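Druredell Support Desk
Ticket 1063: Demonstration episodes rejected at upload
Product: Vercombe Recorder
Site: Mondale
Opened: September 2022
Status: Resolved

Reported issue
The Mondale site advises that demonstrations recorded for the cylinder placement task are being refused by the upload service. Of 63 episodes submitted in the most recent batch, 9 were returned with the message "gripper state missing". The remaining episodes were accepted. The site has a collection target of 1000 episodes and has asked whether recording should be paused.

Initial response
Recording may continue. The site was asked to retain the rejected episodes in their original folder, to supply the recorder log, and to provide a still from the workspace camera for one affected episode.

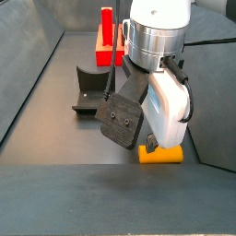 Figure 1. Workspace still: gripper at the yellow cylinder, cradle empty.

Investigation
The arm and camera streams are complete in all rejected episodes. The gripper stream begins late in each case, after the operator has started the demonstration. The upload service requires all streams to be present from the first time step and does not fill missing values.

The recorder log shows that the gripper driver was restarted before each affected episode. Recorder profile "Samir" permits recording to begin while the driver is still initializing.

Action taken
1. The start delay in the site profile was increased to 10 seconds.
2. The option "Wait for all streams" was enabled.
3. The site recorded a short test batch, which was accepted in full.

Advice to site
The rejected episodes cannot be repaired and should be excluded from the training set. Please re-record them under the same task label, with new episode numbers. Accepted episodes are not affected and do not need to be submitted again.

Closure
The site has confirmed that the revised profile is installed on its recording station. Ticket closed.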